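21 January 2020

Finally got to the range at Nutberg tonight, and what a good evening it was! I've been dry practicing my draw at home since New Year's, every night after dinner, and I was itching to find out if any of it would carry over once there was real ammo in the magazine.

Well, a good bit of it did. I shot 65 rounds, all from the holster, starting at 6 yards and then moving back a little. The new Kamel holster sits so much better on my hip than the old one - no more digging into my side when I sit in the car, and my hand lands on the grip in the same spot every time. I had to fight with my jacket twice (the zipper flap kept getting in my way), so tomorrow I'm going to sew a little weight into the hem and see if that helps it swing clear.

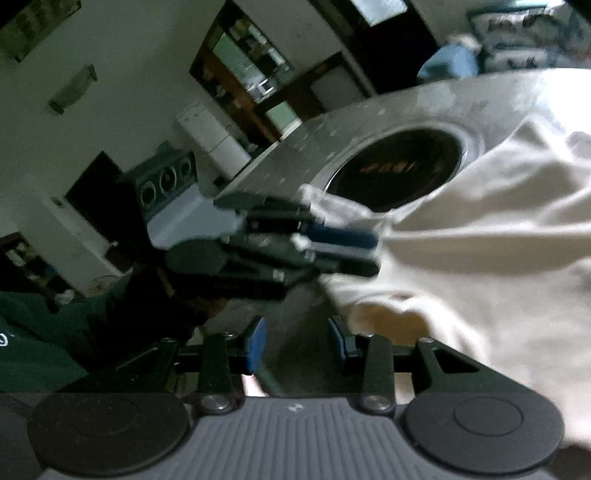
Do I want to keep carrying with the jacket closed? Only on the really cold days, and then I'll practice it that way too, slowly and with the gun unloaded, until clearing the zipper is second nature.

The Vaviser class is in February and I can't wait. It's a full day, mostly drawing from under a coat and moving off the line, plus an hour on what the law says around here, which I need more than I'd like to admit. There are 26 spots and I got one of them! I should order ammo this week. A case of 1000 would cover the class and leave me plenty for spring, if the price hasn't gone up again.

Low left is still my problem. My last group was a nice tight one, just not where I was looking. Trigger finger, same as always. Going to work on that with the snap caps before bed.

Also need to call Irnska about the night sights - they said two weeks and it's been three.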